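Paper bags are back at the Dissanayake market hall

If you've been down to the Dissanayake market hall this month you'll have noticed it already: the plastic carriers are gone and every stall is handing out brown kraft paper bags instead, the kind with the twisted paper handles. I went along at opening time to see how it was going, and came home with more peaches than one household needs.

The switch started in May with 16 stalls and now covers the whole hall. Piyumi Ekanayake, who sells fruit by the east door, was one of the first to sign up. "I thought people would grumble," she told me, "and a few did, mostly about rain." She packs the heavy stuff flat on the bottom and tops it off with the soft things, and she'll give you a second bag if you ask nicely (I asked nicely).

The bags cost stallholders 20 cents apiece, and shoppers pay nothing. Bring six back in decent shape and you get a free coffee at Rizwan Nanayakkara's counter, a deal he's already starting to regret, he says, with a grin. His count stood at 426 returned bags when I stopped by, all of them folded and stacked under the register. 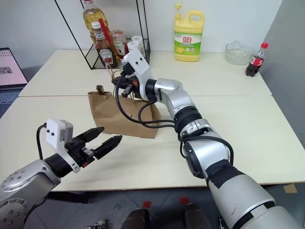 The handles are the part everybody asks me about, so I loaded one up with potatoes and walked the long way home, past the library and up the hill. No trouble at all! Shiuli Hettiarachchi at the bread stall says to hold both handles together and keep the bag off wet pavement, and to fold it along its old creases when you're done with it.

The hall opens at 8 in the morning. Returns go to the coffee counter, and they'd like the receipts taken out first, please.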